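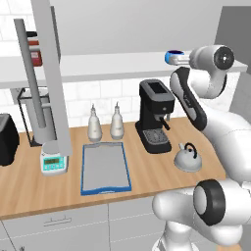
Harawira list moderator, simulation practice group

Re: reset rules for the kitchen counter tasks

On April's draft, section 3, a member from Grollar wrote:

> I don't see why we need a written reset rule for simulated
> kitchens. The software puts everything back where it was.
> Can we drop the section and keep the one on speed limits?

I'd keep it. The software puts back whatever the start file says, and people edit start files. At Virmont we ran 100 trials on the counter layout and had to throw out 20. The kettle start point had been moved closer to the espresso machine and the change was never logged. The scores from before and after could not be compared.

What I propose for section 3:

Save the start file with the results, under the same run number.
Log any change to an object's position, even a small one.
Check the arm's clearance to the shelf before the first trial of a batch.
Do not mix trials from 2 start files in one table.
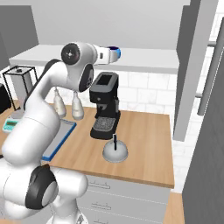
Counter layout in simulation, arm over the tray side of the espresso machine.

The speed limits can stay as written. Hundden asked for a separate limit near the shelf and I have no objection, but someone needs to send wording. Please reply to the list and leave the section number in the subject line.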